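The grey bin is one of the oldest ideas in the storeroom, and a surprisingly rich subject once you start looking. In storekeeping, a bin is an open-topped container that holds one kind of thing and stays put, unlike a crate, which travels. The word is old in English and first meant a manger or a place for grain – farm stores still use it that way.

Sloped walls are the great trick of bin design. They guide the contents towards the floor and leave a wide mouth for reaching in. 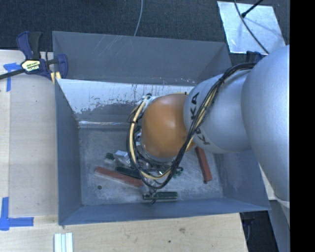 Grey bin with sloping sides on a wooden tabletop.

Sizes were a muddle for years. The Margate pattern, 600 mm long, became a favourite with ironmongers, while the Hestix was made in an 820 mm length for pipe fittings and long bolts. Both can hold more than 80 kg, a splendid load for folded sheet metal!

Labelling matters just as much as shape. Many stores use the two-bin method, in which the second bin is opened when the first runs out and the empty one serves as the order for more stock.
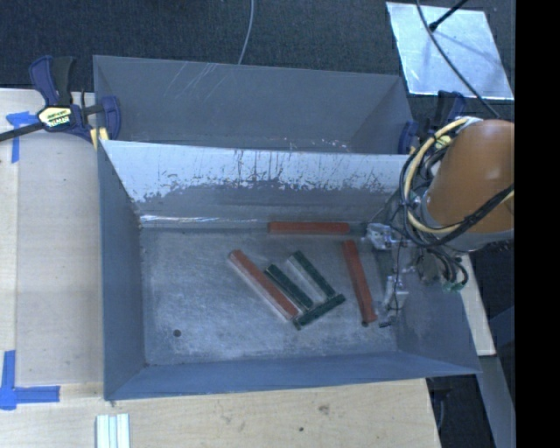
Najwa Yammine has objected that the method suits screws and washers far better than anything with a shelf life, as old stock can linger at the bottom when bins are topped up early.

Makers have tried several answers. The Araújo bin has a hinged front, so the oldest stock comes out first,

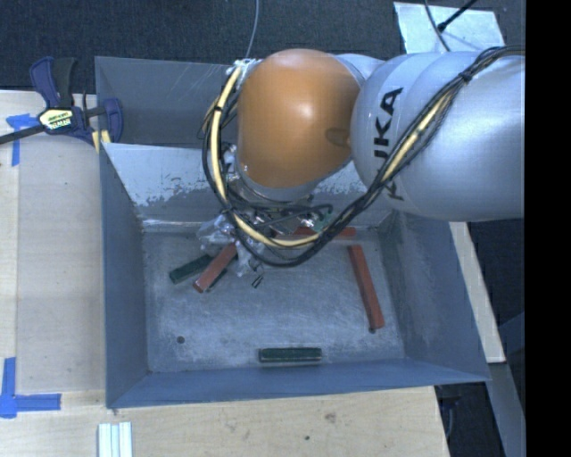 and the Jukus goes further with a lift-out tray for the last few items. Wear is part of a bin's working life too, and a scratched metal floor can serve for decades if it is kept dry. Rims deserve a regular check, particularly at the folded corners.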